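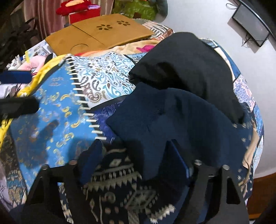

Home | Past Issues | Around the House | Mending | Swap Shelf | Contact

AROUND THE HOUSE

The Great Dark Laundry Pile, and How I Learned to Love It

I have been waiting all month to write this one! September is when the heavy clothes start creeping back into my wash (the long sleeves, the sweatshirts, the good thick pants), and for some reason every single one of them in our house is either black or navy. So once a week I end up with a mountain of dark laundry and a bed to fold it on, and I have finally worked out a way of getting through it that I enjoy so much I look forward to it. Yes, folding. I know!

First, the bed. I have folded on the couch, on the kitchen table, on top of the dryer and on the floor in front of the television, and the bed wins by a mile. It's the right height if you stand, it's big enough for piles, and you can't go to sleep until you've cleared it, so the job gets finished. My one strong opinion is that you should make the bed before you start. Pull the bedspread up and smooth it flat with your forearm. Folding on a rumpled sheet is miserable and the creases go straight into your shirts.

And if you have a loud bedspread, so much the better. I am a huge fan of those patchwork prints, the ones with paisleys in one panel and swirls and leaves in the next, with black borders running between them. A plain dark cover under dark clothes is a recipe for losing socks. Put a black shirt down on bright blue or white with teal paisleys all over it and you can see every edge of it, sleeve and collar and hem, from across the room. I used to keep my patchwork spread for summer and switch to a gray one in the fall. Not anymore! The gray one has gone to the guest room.

Now, telling black from navy. Several of you wrote in after the last issue to say this drives you up the wall, and it does me too, especially in the evening under a yellow bulb. What I do now is fold darks in the morning, by the window, and lay one piece so it overlaps the next. Alone, a navy top can fool anybody. Right up against a black one it shows itself straight away. I overlap them a little as they come out of the basket, black, navy, navy, black, and then slide them apart into two stacks when I've got a handful. It takes no time and I haven't gone out in mismatched blacks since spring.

On the folding itself, I've tried the fancy methods. I stood everything on end in the drawers like little file folders for most of a year, and it looked gorgeous for the first few days of every week. These days I do a simple fold in from each side, sleeves tucked back, then in half, and in half again if it's bulky. That's all. For the heavy stuff I stop at the first half, otherwise you get a fat lump that springs open the minute you turn around. If a piece is full of deep creases down the middle, give it one good snap in the air and smooth it from the center out toward the edges before you fold. Thick cotton will forgive a lot if you get to it while it's still warm from the dryer.

I set the timer for 12 minutes. When it goes off I'm allowed to quit, and whatever's left goes on the chair until after lunch. Most weeks I carry right on because I'm nearly there and there's a good song playing. But knowing I can stop is what gets me started, if that makes any sense.

A few of you asked about sorting by person or by kind. In our house it's by person, always. We have 4 of us, and each one gets a corner of the bed. Pajamas at the bottom, then pants, then tops, so that the top of the pile is what goes in the top drawer. My corner is the one nearest the wall and it's always the messiest, and I've stopped pretending I'll fix that.

Socks are their own subject and I'm saving them for next time, because I have so much to say. I'll just tell you I've been pinning pairs together before they go in the wash and I am delighted with the results so far.

A word about bedspreads while I'm on them, since mine gets so much use as a folding table. Printed patchwork (the kind where the pattern is printed on, with no real piecing) is wonderfully easy to look after. I wash mine cold, inside out, by itself, and hang it over 2 lines so the weight is shared and it doesn't stretch in the middle. Do check the label on yours first. I picked mine up at the Gemora market on a very hot Thursday, from the stall with all the tablecloths, and I've never had a better buy. The stall has bolts of the same sort of cloth by the yard too, if anybody fancies matching pillowcases. I do! I've got the fabric in a bag already and no idea where I put the bag.

For anyone with a real pieced quilt, please don't fold laundry on it if there are zippers or hooks in the load. I snagged an old one that way years ago and I still feel bad when I look at the spot. Throw a sheet over it first.

Odds and ends before I go. The Jatgate swap table is on again this month, and good clean dark knitwear goes fast there, so if your folding turns up things that don't fit, bring them along. Our mailing list has reached 803 households, which made me whoop out loud in the kitchen. And the mending evening at Caven Hall will be on hems this time, with plenty of black thread and navy thread, on clearly marked spools, I promise.

Send me your folding habits, your drawer secrets and your loudest bedspreads. I read every note with my coffee.

Like what you read? Enter your email to get Around the House every month. You can unsubscribe at any time. This site uses cookies to remember your settings. Accept | Manage

3 comments

patchworkpat
The overlapping trick works! Did it this morning and found three navy socks in my black drawer. I do mine on a white towel though, my bedspread is brown and no help at all.

dryer_sheet_dee
I can't fold standing up, my back won't have it. I sit on the edge of the bed with a tray on my knees and stack to the side. Slower, but I get to watch my show. Is the tablecloth stall still at the Gemora market? I looked last time and only found the one with the buckets.

Northside Reader
By kind, not by person! All the pants together, all the tops together, then deal them out like cards at the end. Please do the socks soon.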